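Why Does Stuff Fall Down? (And Why Do Some Towers Stay Up?)

Last updated: April

When I was six I built a tower out of every block in the house, plus two cereal boxes and a shoe. It got almost as tall as me. Then my cousin Luuk Aerts closed the kitchen door (not even hard!) and the whole thing went crashing all over the floor. I was so mad at him! It took me years to find out that the door wasn't really the problem. My tower was already in trouble before he touched anything, and I want to tell you why.

Let's start with gravity. Gravity is the pull between you and the Earth. It pulls on your hair, your lunch, your dog and every single block in your toy box, all day and all night, and it never takes a break. When you let go of a spoon, gravity pulls it to the floor. When you put the spoon on a table, gravity is still pulling just as much, but the table pushes back up. So the spoon stays put.

A tower works the same way. The floor holds up the bottom block, the bottom block holds up the next one, and on it goes to the top. That means the bottom block has the hardest job, with everybody else sitting on its head. 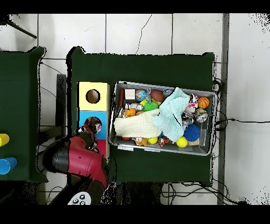
Does a heavy block fall faster than a light one?

They fall at almost the same speed. If you drop a big block and a little block from the same height at the same moment, you'll hear them hit the floor together, or so close together that your ears can't tell. A feather is slower, but that's the air getting in its way. On the Moon there's no air to slow things down, and an astronaut really did drop a hammer and a feather there. They landed together!

Okay, back to towers. Everything has a spot called its center of gravity. It's a kind of balance point, the place where the weight evens out on every side. Try finding one right now. Lay a ruler across one finger and slide it until it stops tipping. Your finger is right under the ruler's center of gravity. Now stick a lump of clay on one end and try again. The balance point has moved toward the clay, right?

So what does a tower need? Its center of gravity has to be above its base, the part that touches the floor. Lean the tower a little and the balance point moves over a little, but as long as it's still over the base, you're fine. Push it out past the edge and down it goes. My cereal box tower leaned so far to one side that a tiny shake from the door was enough.

You can feel this in your own body, too. Stand with your right side against a wall, with your right foot and your shoulder both touching it. Now try to lift your left foot. It's so strange! You want to lean over to the right to get your balance point above that one foot, but the wall won't let you.

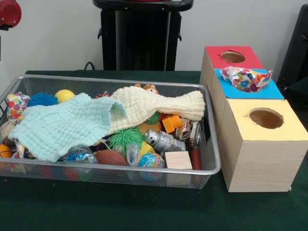 A wide base helps a lot, because the balance point has to travel farther before it gets past the edge. Think about how you stand on a bus. You spread your feet apart, don't you? My friend Cathal Rafferty drives a bus, and he says the little kids who stand with their feet together are always the first to grab the pole.

Keeping the weight low helps as well. Put your big heavy blocks at the bottom and the small light ones on top. If you do it the other way around, the balance point sits way up high, and then even a small tilt can carry it past the edge.

If you want to test this, grab two paper cups and some coins. Tape 10 coins inside one cup, down at the bottom. Turn the other cup upside down and tape 10 coins on top of it. Put the cups on a tray, the first one standing up the normal way and the second one still upside down, and slowly tilt the tray. Which one goes over first? Before you start, write down your guess.

Now swap things around. Stand both cups the same way up and move the coins in one of them nearer to the rim. Scientists like to change just one thing at a time, so that they know what made the difference. Then you can try a taller cup, or a wider one, and a soft pillow under the tray if nobody's using it.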